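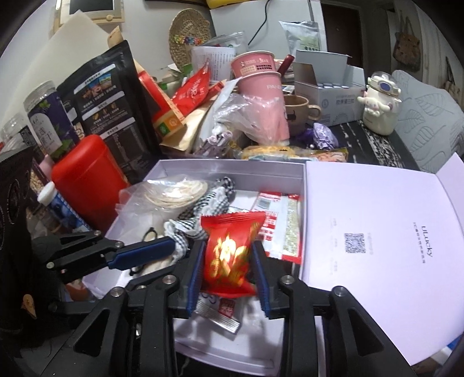
Snacks in with the hair stuff: yes or no?

Posted in: Small Storage & Sorting

plumcart
OK, settle something for me. I keep one shallow box per person for weekends away, and mine is a pale lavender one that something came in, the kind with a fold-over lid. In it go my cotton rounds (still in their plastic bag), a gingham hair thing with the ruffled edge, a black band, and then whatever little snack packets I've got lying around. My sister opened it last time we went up to Brostesdale and was horrified. She says food and face stuff should never share a box. I say everything is in its own wrapper so who cares?? What do you all do?

dovetail_jo
Team sister, sorry! Wrappers split. I had a chili peanut packet go in my toiletry bag and my cotton rounds smelled like a snack bar for a month. I took my eye makeup off with one and I will never forget it.

plumcart
Oh no. Okay, that is a point against me. My rounds are in a bag though, and I fold the top under.

Amirul Nugroho
I'm with you, plumcart. A shallow box is the whole trick. You open the lid and you see all of it, so you eat the snack before it gets old. When I had separate pouches I found crackers from the August trip the following spring. Flat things on the right, squishy things on the left, done.

kettle_and_pin
Flat things on the right is how I do it too, lol. Never thought about why. Maybe because I'm right-handed and I want the food first.

hobnob77
Can I ask about the hair thing? If it's got a ruffle, doesn't it get crushed under everything? I have a gingham one from Fairweather and it looks like a dishrag after two days in a bag. I started rolling mine up in a sock.

plumcart
I lay it on a diagonal so it isn't folded anywhere, and nothing heavy goes on top. A snack packet weighs nothing. It comes out fine, maybe a bit flat on one side. Thirty seconds with steam from the shower and it's back. The sock is a good idea for the suitcase though, stealing that.

Fatima Nwankwo
I'd keep the box and put a divider in. I cut mine from the flap of a cereal box, folded it once so it stands up, and it cost me nothing. Hair and cotton one side, food the other. If something leaks you throw out the cardboard and wipe the rest down. Also please, everybody, take out the EMPTY wrappers. I did my daughter's box before camp and there were 8 of them in there under the stuff she still wanted. Eight! She'd been packing around trash.

dovetail_jo
Okay, a divider I could live with.

Amirul Nugroho
A divider in a box that shallow just falls over the first time you tip it. I tried it. You'd need to tape it, and then you can't close the lid over a taller packet.

Fatima Nwankwo
Mine doesn't fall over, and it's been through two trips. Fold the bottom edge into an L and put the bag of cotton rounds on the foot of it. The weight holds it.

kettle_and_pin
Or buy the Comari tray with the sections and be done?

hobnob77
The Comari one is deep though, stuff disappears in it. And I'm not paying for a tray when I've got a perfectly nice box with a lid. Half the fun is reusing the pretty ones!

plumcart
Same, I can't throw out a box in a good color, it's a sickness. Fatima, I'm trying the L thing tonight. I've got cereal boxes for days.

One more question while you're all here. Would you take snacks out of the big outer package before packing? I've got a flat one that's mostly empty space, and I can't decide if the outside is protecting anything.

Amirul Nugroho
Take them out. Saves a ton of room.

dovetail_jo
Leave them in! The ingredients are on the back, and if you hand one to somebody with an allergy you'll want that. My nephew is the reason I'm fussy about this.

plumcart
Hadn't thought of allergies. Leaving it in, then. My sister is going to read this and be unbearable all the way to Urkasel.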